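We use cookies to improve your experience on this site. Accept | Manage preferences

Introduction to Service Robotics
Handout 4: Preparation for the Visit to the Stindico Laboratory

Purpose of the visit

Students enrolled in this course will attend a demonstration at the Stindico laboratory in Cáceres in August. The visit replaces the regular lecture for that week and counts toward the attendance requirement. The host for the session is Renata Leiva, who leads the household tasks group and has received our students before. Please read this handout in full before the visit and bring a copy with you, on paper or on a device.

The demonstration concerns robot arms in domestic settings, and in particular the handling of kitchen appliances. It draws on material from the lectures on grasping and on constrained motion. Students who missed either lecture should review the slides.

Schedule

The group will meet at the main entrance at 9:30 a.m. Visitor badges are issued at the front desk and must be worn at all times. The session is divided into 2 parts, with a short break between them.

Part 1 is a presentation of the simulation software used by the group, known internally as Vamside. Part 2 takes place in the workshop, where the same tasks are attempted with a physical arm. Each part includes time for questions.

The workshop admits 30 visitors. Students who have not confirmed their place with the department office by the stated deadline may not be admitted.

Background: why a refrigerator

Opening a door is a simple act for a person and a demanding one for a machine. The hand must take hold of the handle and then follow a curved path that is fixed by the hinge. If the arm pulls along the wrong line, the forces at the wrist rise quickly, and either the grip slips or the arm stops to protect itself. A drawer presents a different case. Its path is straight, but a low drawer may require the arm to reach down and fold close to its own base.

A refrigerator combines both problems in one appliance. It also raises questions of perception. Clear plastic bins give depth sensors very little to work with, and a bin that is missed by the sensor may be struck by the arm. Shelves limit the directions from which an object can be approached, and the wrist often blocks the view of the item it is about to pick up.

Work in simulation

The group tests each motion in simulation before it is tried on hardware. A failed attempt costs only computing time, and the starting position of the arm can be changed as often as needed. Handles, shelves and containers are modeled as separate parts, so that contact with each may be recorded.
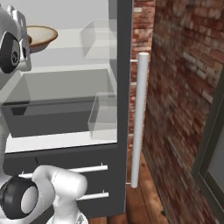 Simulation has limits, and students should expect Ms. Leiva to discuss them. Friction in a door seal is difficult to model well. Real hinges wear with use, and a real shelf may shift when pushed. For these reasons a motion that succeeds on screen is treated as a candidate for testing and is run at low speed first.

Conduct in the workshop

Visitors must remain behind the yellow line while the arm is powered. Bags and coats are to be left in the cloakroom. Photography is permitted in Part 1 only. Closed shoes are required — students wearing sandals will be asked to wait outside.

Written assignment

Each student will submit a report of 2 pages on the visit. The report should compare one task as presented in simulation with the same task as carried out in the workshop, and should identify at least one difference in the behavior of the arm. Diagrams are welcome and do not count toward the page limit.

Further reading is listed on the course page under "Gikosora Notes, Unit 4."

Contact the department office | © Gikosora Course Materials | Back to top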